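Review: the Varwood blue textured cover
May 29, 2018
By the Household Textiles desk, Mavano Review

The Varwood cover is sold as a single large piece of blue textured fabric, intended for a bed, a sofa or an armchair. It is supplied by Jurnon in one colour and two sizes. This review concerns the larger size, which was purchased at the full retail price of 352 and kept in daily use for 22 days.

Our readers' most frequent enquiry about covers of this type is whether they will serve as a surface for sorting papers, letters and photographs. Many households do such work on the sofa, and a slippery cover makes it a tiresome task. The Varwood was therefore assessed with old envelopes, loose sheets and printed photographs, as well as in ordinary sitting use.
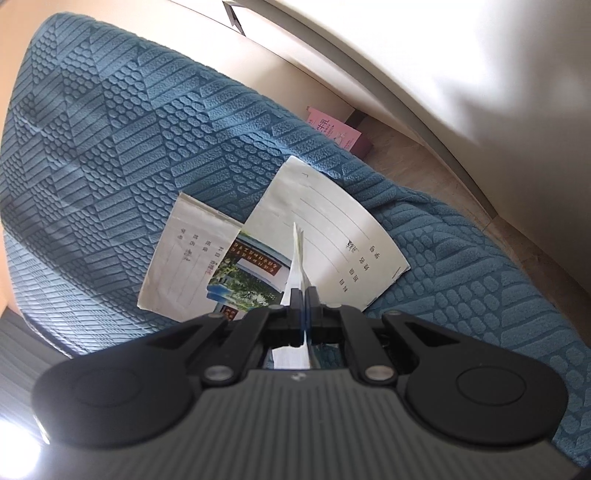 Paper stayed where it was put. The texture is pronounced enough to hold an envelope at a slight slope, and a photograph may be slipped under other items without sliding away. The colour is also of practical benefit, as white and off-white paper stands out well against it. Writing directly on the cover is not advisable. The fabric gives under a pen, and a board or tray should be placed beneath the sheet.

Thin books presented no difficulty. Heavier volumes left a dent in the pile of the fabric, and this took until the following morning to recover.

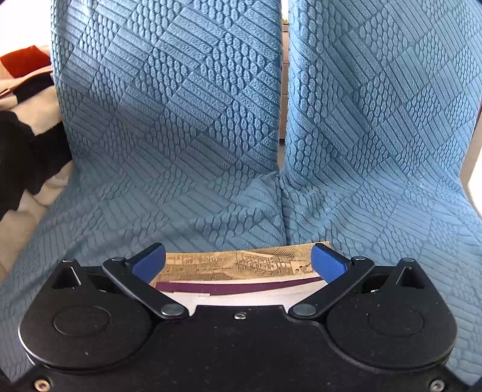 Zamfira Bălan
Senior Reviewer, Household Textiles

On a seat, the cover drapes well and requires little adjustment. It has no ties or elastic, and persons who rise and sit often will find that it creeps forward by the end of the evening. The Abugri cover, reviewed by this desk earlier in May at a price of 198, is held in place by straps and performed better in this respect. It is, however, a smoother cloth, and letters slid from it repeatedly.

The care label permits a cool wash. The reviewed cover was washed twice and kept its colour. Drying indoors was slow on both occasions.

The Varwood is recommended to those who want a cover for reading and paperwork. Purchasers seeking a close fit on a much-used armchair should consider the Abugri first. The price remains high for a piece without fastenings.

Contact the desk | © Mavano Review 2018 | Back to top

Recent reviews
Abugri strapped seat cover
Jurnon bedside tray
Letter boxes and folders: 12 compared
Varwood floor cushion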